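Everything in its own square: an afternoon with Yolanda Usuga

There is a kettle on when I arrive, and there is a kettle on when I leave, and in between Yolanda Usuga talks to me about drawers for the better part of three hours. I had expected to be a little bored, if I'm truthful. I went home and emptied my desk.

She runs Rondonuwu, a small sorting and storage business, from two rooms above a bicycle shop, and she has been at it for seven years. Before that she kept the stockroom for a haberdashery called Vusaditz, which closed one March and left her, she says, "with a great deal of knowledge about buttons and no one to tell it to". So she began telling it to her neighbours, and then to their friends, and eventually people started paying her.

What she works with is the small stuff. Other people will come and do your wardrobes or your garage, and she is very happy to let them. Yolanda does the things that live at the bottom of a drawer: rolls, clips, reels, spare keys, the odd bits you keep meaning to find a place for.

"People are embarrassed about it, and I always tell them there's no need," she says, pouring. "A drawer is where you put things when you're in a hurry, and we're all in a hurry. I've got one myself at home, by the cooker, and my sister won't let me forget it!"

Her way of starting is always the same. Everything comes out and goes on to a plain dark surface, and she is surprisingly firm on this point. White things against a pale worktop, she tells me, simply melt away, and you end up sorting the same little heap twice. Against black you see the shape of a thing at once. She picked this up at Vusaditz, where pearl buttons were always tipped out on a square of black felt, and she still talks about that felt rather fondly.
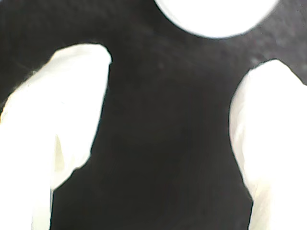
Choosing the box

I ask whether the box matters very much, and she puts her cup down, so I gather that it does.

"It matters more than the label, more than the shelf, more than anything you can buy in a nice shop," she says. "And most people buy the wrong one. They buy one with lots and lots of tiny squares, all the same, and then nothing they own is that size. I had a client with one that had been sitting empty for two years. She thought it was her fault!"

Yolanda's own preference is for very few compartments, and for those to be uneven. Three is plenty for most drawers, she thinks, with one of them a good deal larger than the others. The big one takes whatever you have most of, and the smaller ones take the things you would otherwise lose. She likes thick walls, because a box with thin ones gets shoved about and ends up skewed in the drawer, and she likes an open top. Lids she will not have at all. A lid, in her view, is one more thing to put down somewhere.

Then comes the part she enjoys most, which is offering things up to the box before anything goes in. You set your pieces down beside it, near the compartment you have in mind, and you leave them there while you think. She does this with her hands behind her back, rather like someone in a gallery.

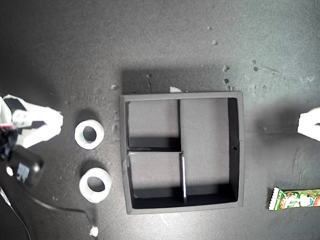

"If you put it straight in, you've decided," she says. "And then you don't like to undo it, because it looks tidy, and you live with it for years. Leave it on the table for a minute. Go and make the tea. You'd be amazed how often I come back and change my mind."

The other half of the business is Aatos Nurmi, who joined her after answering a card in the bicycle shop window and who does most of the measuring. He is a quiet man and had been cutting dividers in the back room for most of my visit, but he came through for a biscuit and stayed longer than I think he meant to. His view is that people measure the drawer and forget to measure what's going in it.

"Rolls are the worst," he told me. "You can stand them up or lay them down, and they want a different space each way. Someone will give me one number and I have to ring them back."

The two of them are now working on their largest job so far, the workroom of a theatre costume maker called Jillness, where the first list of contents ran to 1588 items. Yolanda has got it down to 603 on paper and is rather proud of that, although Aatos pointed out that the paper version had not yet met the people who work there. They begin on 4th October, and she has already bought the biscuits.

I asked her, as I was finding my coat, whether she ever got tired of it. She thought for quite some time, and straightened the tea towel while she was thinking.

"I get tired of carrying the boxes up those stairs," she said. "But the sorting, no. I could do that all evening with the radio on. Have you got far to go? Do take a biscuit with you."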